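Doigts Gatura pour pince parallèle, vendus par paire

Je vends ces doigts depuis un moment et on me pose toujours les mêmes questions, alors j'ai refait la page en entier. Pour le montage, comptez 15 minutes la première fois, beaucoup moins ensuite (gardez la clé près du robot, la mienne disparaît sans arrêt). La paire est livrée avec sa visserie et la fiche de réglage Umlow, en français.

Côté règles, je commence par ce qui fâche : un doigt de pince n'est pas « conforme » tout seul. Ce qui s'évalue, c'est l'application complète, avec le bras, la pince, les doigts, l'objet manipulé et la personne qui passe à côté. L'ISO 10218 sert de base pour les robots industriels, et l'ISO/TS 15066 reste une lecture très utile dès qu'on partage l'espace avec quelqu'un. Si vous changez de doigts, vous reprenez votre analyse des risques. Oui, même pour une géométrie presque identique ! Un bout pointu ne se traite pas comme un bout arrondi, et la pression de contact change tout de suite.

Pour les petits objets du quotidien, je conseille de travailler à vitesse réduite et de laisser de l'espace entre les pièces. Une trousse souple se déforme quand on la serre, un stylo roule pour un rien, et je préfère mille fois un échec de prise à un objet écrasé. 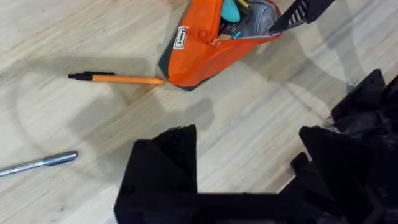 Approche d'une trousse orange entrouverte, avec un stylo et un marqueur posés au sol.

Mes réglages de départ, à adapter chez vous : force de serrage à 20 % pour le textile, puis on monte par petits paliers. Si vous devez dépasser ça pour une trousse, regardez d'abord l'angle d'approche, c'est presque toujours là que ça coince. Travailler au ras du sol demande aussi une limite basse en Z, réglée doigts montés et pince ouverte, puis refermée pour vérifier. Je note les deux valeurs dans le cahier de cellule avec la date et la version du programme.

Avant chaque série, je teste l'arrêt d'urgence, je passe la main sur les vis (robot coupé, bien sûr) et je cherche les bavures au bout des doigts. Un doigt ébréché part à la poubelle, je ne le lime pas.

Compatibilité : platines Gindden et Jireš, sans adaptateur. Pour une autre marque, envoyez-moi le plan de perçage avant de commander, ça nous évitera un retour.

Référence 454, la paire. Prix : 100 € hors taxes, port en sus.

Dernière mise à jour : 19 avril 2026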